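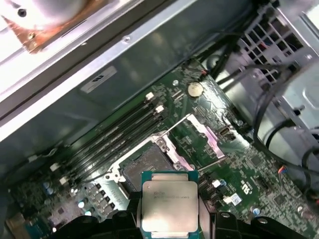 How do you know which way round a processor goes in its socket?
Look for the small triangle printed or cut into one corner of the processor and match it to the mark on the same corner of the socket. The notches in the sides of the processor should also line up with the raised keys in the socket wall. If both agree, it is the right way round.

Fitting a processor in an LGA socket

These notes cover boards where the pins are in the socket and the processor has flat gold pads underneath. They were written for the refurbishing bench at Skatbridge, where most of what comes in is office towers and small servers, but the steps are the same for a home machine of that type. If your processor has pins of its own, use the Vollow sheet instead.

What you need

A cross-head screwdriver that fits the cooler screws
Thermal paste
Lint-free cloths and isopropyl alcohol
A wrist strap
The plastic socket cover, if you still have it
A torch

Before you start

Check that the board supports the processor. Fitting the socket is not enough. Two processors can share a socket and still need different firmware, so look up the board maker's list and update the firmware with the old processor in place if you have to. One batch of Dervishi towers cost us a whole afternoon this way.

Shut the machine down, pull the mains lead and hold the power button in for 5 seconds. Put the wrist strap on and clip it to bare metal on the case.

Taking the old processor out

Run the machine for a few minutes beforehand if it still works, as warm paste lets go more easily. Unplug the cooler fan from the board. Loosen the cooler screws a little at a time, working diagonally, then twist the cooler gently before lifting. Do not pull straight up on a cooler that feels stuck.

Press the retention lever down and slightly out to free it from its hook, then let it rise under your finger. Some server sockets have two levers. Open them in the order marked on the metal. Swing the cover plate up and lift the processor out by its edges.

Checking the socket

Shine the torch across the pins from a low angle, then from the side. They should make an even pattern from every direction. A bent pin shows up as a spot that catches the light differently. Do not wipe the pins or blow on them. Loose dust can be moved with a hand blower held well back.

Fitting the processor

1. Hold it level by two opposite edges, metal lid upwards. Keep your fingers off the pads.
2. Match the corner marks and the notches.
3. Lower it straight down and let go once it is resting in the socket. Do not slide it about or press on it.
4. Check that it sits flat on all sides.
5. Close the cover plate and bring the lever down until it hooks. It takes a firm push, and a creaking noise is normal. If the lever stops early, open it up and look again.

Paste and cooler

Clean the lid and the cooler base with alcohol and leave both to dry. Put a pea-sized blob of paste in the middle of the lid, or a thin cross on the larger server types. Set the cooler down squarely and start every screw by 2 turns before tightening any of them, then tighten diagonally. Plug the fan back in.

First start

The first start may be slow while the memory is checked. Go into the setup screen and confirm the processor name. Leave it there for 14 minutes and watch the temperature. If it keeps climbing, switch off and check the cooler screws and the fan lead.

If the screen stays blank, reseat the memory first. Then take the processor out and go over the pins again.

Fosesier Repair Notes. Last changed June 28, 2026. Contact the bench | Copyright Fosesier | Back to top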